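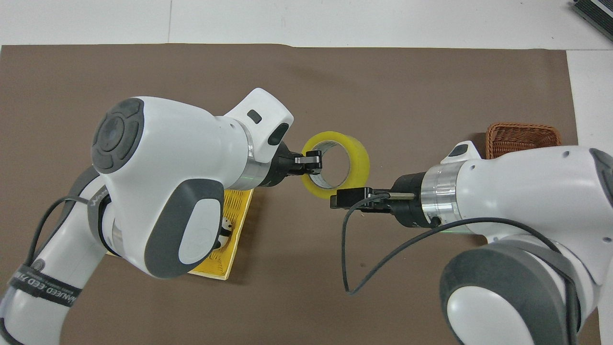 Figure 3. Passing a roll of tape between the two arms. One gripper holds the roll by its edge and the other is near its lower side.

3.2 Collection of demonstrations

All demonstrations in this work were given by remote control. We also tried to guide the arms directly by hand in January, and it was comfortable for a task with one arm. For the handover it was difficult, as one person must then move two wrists and close two grippers at the same moment, and the body of the person often covers the view of the cameras. With remote control the operator sits away from the table and moves two small handles, one for each arm. A trigger on each handle sets the opening of the gripper.

The task has three phases. First, one arm picks the named item from its basket. Second, the item is given to the other arm above the middle of the table. Third, the second arm places the item in the other basket and both arms go back to the rest pose. The operator is told the name of the item before the recording starts, but is free to choose where to grasp it and how high the handover should be. We did not correct these choices. Our earlier data from the Stavstead setup was made with a fixed grasp point for every item, and the policy trained on it was not able to recover when the item had rotated a little in the fingers.

Joint positions, gripper openings and all camera views are stored at 20 Hz. The wrist views are important in the second phase, when the item can be hidden from the fixed camera by one of the grippers. The operator starts and ends each recording with a foot pedal. Pauses inside a recording are kept, also the long ones – we return to this point in Section 5.

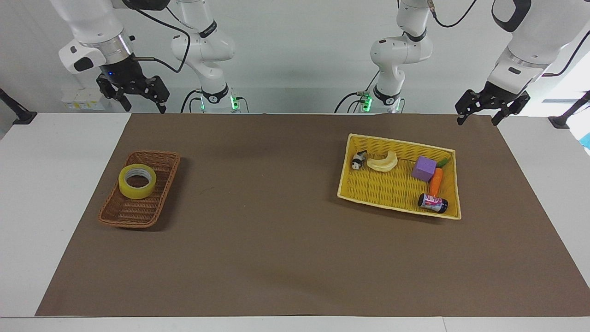

The items were selected so that they ask for different grasps. The can and the toy carrot are both long, but the can may roll when a finger touches it from the side. The foam cube is soft and forgives a bad approach. The panda figurine is small, and there is not much left for the second gripper to take when the first one already holds it. The roll of tape was the hardest item according to all operators. It can be pinched at the wall of the ring, so the first arm has an easy grasp, but then the second arm should come to a free part of the ring without pushing against the first. If the two grippers pull before one of them has opened, the roll turns and is frequently lost.

Between recordings the baskets are moved and rotated by hand on the paper. We do not use marks for their positions. The brown paper is there mainly to reduce reflections from the white table, which disturbed the fixed camera in our first tests, and it is replaced when it becomes too wrinkled.

Three operators took part. Hamish Pirihi and Corey Ngata had used the handles before, and the third operator had no experience and practiced for one afternoon. We expected that the data of the new operator would be less useful. Her recordings are slower, but she waits longer before she opens the first gripper, and her drops are fewer than ours.

A recording is removed if the item falls outside both baskets, or if an arm stops because of its force limit. In total 19 recordings were removed by this rule, and most of them are from the tape. Recordings in which the item falls but is picked up again from the basket are kept, together with a label at the time of the fall. The labels were checked by a second person, who did not operate the arms in the same recording.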